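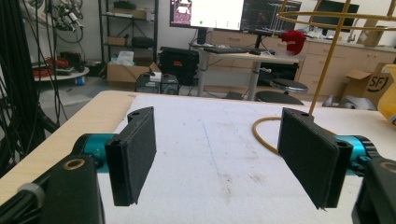 Auður Hallgrímsson wrote to me that a written rule for gripper work is a waste of paper, that people follow it for one week and after that they do what their hands want. I have thought about this mail for some days. I agree with the half of it.

Our first rule sheet had 18 points, and I wrote most of them, so the fault is mine. Signe Eskildsen asked me in May which ones I could say by heart. I could say four.
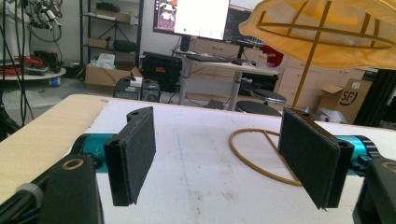
So we made it shorter. Now there are 7 rules and they hang on the wall by the door. The first is that both grippers must be fully open before a recording starts. The second is that every cable is checked by hand, from the plug to the tool, also when the last person says it is fine. The third is my favourite – if you drop the object, you do not stop and you do not hide it, you write "dropped" in the log and continue.

Some colleagues wanted to delete the bad takes. I was against it. When Guðlaug Ragnarsson went through 960 old recordings, the most trouble came from takes without any note, and the clumsy ones with a note could still be used.

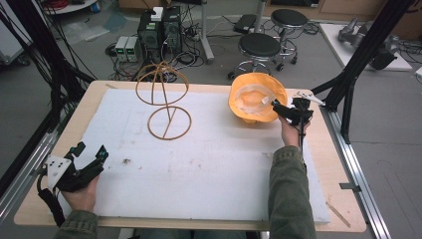

The rule I am still not sure of is the one about pauses. We say a break after every 30 minutes, but a tired wrist does not look at the clock, and a new person gets tired much sooner. Maybe it should be the operator who decides, with the half hour as the upper limit. Hrefna Lauritsen will try it like this with her group, and I will change the sheet when I have heard from her.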